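Desk surface, second year: oil, the cutout, and what lives in the white box

The desk has now been in daily use for two winters and I have refinished it once, so it seems a fair point to write up what has held and what hasn't. Two people wrote after the last post asking for the oil schedule, and Nuala Cronin asked about the curved front edge, which I skipped over at the time.

The top is a strip-glued panel in the butcher-block style. It came from Ó Gríofa as an offcut from a longer run, and the invoice said only "light softwood/hardwood, mixed stock." I have stopped trying to identify it from the grain. It is a pale honey color under oil and it dents under a fingernail if you press hard, which tells you most of what you need for choosing a finish.

The front edge

The front is cut in a shallow inward arc. I drew it with a thin batten bent between two clamps, then cut outside the line and sanded back. The arc is shallow enough that a straight ruler laid across it looks wrong for a moment before you see why.

The practical effect is that the forearms are supported further back toward the elbow. With a straight edge I was resting on the wrist bones by mid-afternoon. I don't have a measurement for comfort, so take that as a report from one user. Radomír Doležal built a similar one with a deeper curve and found that it pushed the keyboard too far back, and he ended up filling part of it in. If you are between two depths, cut the lesser one.

Round over the top arris more than you think. I went over mine twice with 120 grit and then 180, and it was still sharp enough to mark a sleeve. The third pass fixed it.

The cutout

The rounded slot in the far edge was for cables. I put it near the middle because the lamp and the monitor arm were both there at the time. Neither is there now. The lamp moved to the wall in June and the arm went to Sorcha Tierney, who has a heavier screen. If I were cutting the panel again I would put the slot a hand's width from one corner, where it would serve any layout, and leave the middle of the back edge whole.

End grain inside the slot drinks oil. Give it two extra coats before the first full coat on the top, or it will stay lighter and collect dust in the pores.

Oil schedule

Product: Civano hard oil, the matte version. I bought the larger can and have used less than half of it.

Sanding before first coat: 120, 180, stop. Going finer closed the surface on my test piece and the oil sat on top in patches.

First coat: flood, wait 20 minutes, wipe off everything that will come off. Wipe along the strips.

Second coat: next day, thin, applied with a folded cotton rag.

Third coat: thin again, after two days. Leave the desk clear for a week if you can. I managed five days.

Maintenance: one thin coat each spring, after a wash with diluted soap and a full day of drying.

Oily rags go flat outdoors to dry, or into a lidded metal tin with water. Do not leave them bunched up indoors. I say this every time and will keep saying it.

The refinish was needed only along the front edge, where sleeves and forearms had worn the oil thin and the wood had started to gray. The middle of the panel was fine. I did the whole top anyway to avoid a visible boundary.

What stays on the desk

The rule I settled on is that anything small must have a container with a lid. Open trays do not work for me; they fill with things that belong elsewhere. The container is a plain white box with a hinged lid, square, from Ovberg. It sits in the middle of the desk while I am sorting and goes on the shelf afterward.

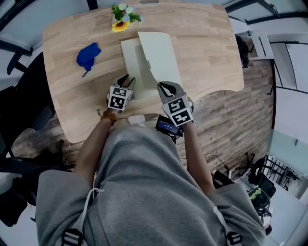
White box with the lid up, blue cloth to the left, sunflower at the back.

The hinge matters more than the size. A lift-off lid needs a second place to be put down, and on a desk this depth that place is always on top of something. A hinged lid tips back toward the far side and takes up space you were not using. The cost is that the back of the box needs clearance, so flowers or a mug have to stay well behind it.

The cloth is for dust, used dry. I tried a damp one for the first few months and it raised the grain slightly along the glue lines. A dry wipe picks up less, and I do it more often to compensate. Any soft cloth is fine. A strong color is useful only because it is hard to lose on a pale surface.

Cut flowers on oiled wood are a known risk. Water under a vase left overnight will leave a ring, and on this finish the ring goes gray. A cork disc under the vase solved it here. Fallen leaves and bits of stem should be picked up the same day, as some of them stain. Sorcha Gilmartin uses a glazed tile for the same job and reports no marks after a year.

Costs

The panel was 187, including delivery. Oil, abrasives and batten came to less than half of that. The frame is a secondhand Ukis with the original feet, and I won't give a price for it as I got it in a swap. Ultan Sheehan was quoted 2,480 for a comparable desk made to order, in oak with a finished underside. Mine has an underside with one coat of oil and a pencil drawing of the arc still on it.

Open items

One strip near the left side has lifted very slightly at the end. It can be felt but not seen. I will leave it until the spring coat, then sand it flush and see whether it moves again.

The slot needs a cover. I have a piece of the same panel, 200 mm long, set aside for it, and have not yet decided between a friction fit and two small magnets. If anyone has used magnets in soft wood without them pulling loose, send me the glue you used.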